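Re: [culldale-runners] club shirts - black or blue?

Quick one before I have to run. On the shirt order for June - I've read all the replies (I think) and we're still split so let me put down where we are.

> Has anyone washed the Brollasport ones more than a couple of times? Mine from
> the Okabe relay went stiff and the print cracked. Also are we really
> paying for 247 shirts again, we had boxes left over last year.
> I'd go back to plain cotton and skip the back print.

No, not 247. That was the year we did the half marathon as well. This time it's members plus marshals, and I want sizes from everyone before I order anything. Up to 13 spares, no more, I'm not storing boxes in my hallway again.

On the cracking - mine did it too. Cold wash, inside out, no dryer. Helped a bit. Plain black hides the mud from the Culldale loop, wich matters more to me than the logo.

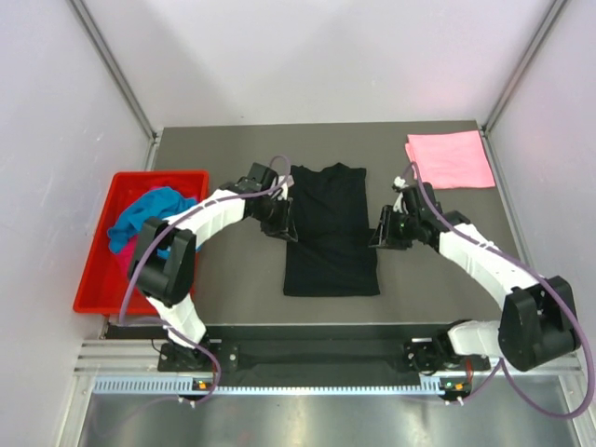
Price. Quote came in at $3871 with front and back print, that's too much. Dropping the back print brings it down but they haven't told me how far yet. Will chase. If anybody has another printer they like, send it to me off list please, not to everyone.

Women's cut - yes, asked, they do it, same price. Runs small though. Go up one if you're between sizes.

Labels. A few of you said the side one itches. Cut it out, close to the seam, small scissors. Don't pull it, I put a hole in a good shirt that way.

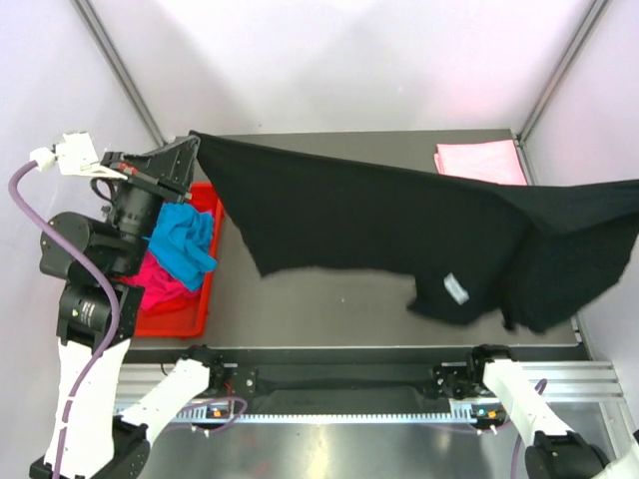 Black knit, small white tag still on

So I need from you - size, cut, long or short sleeve. Five lines of email at most, I'm beggin you. Ara trail people, same list, no need to send it twice.

Back online after 9pm.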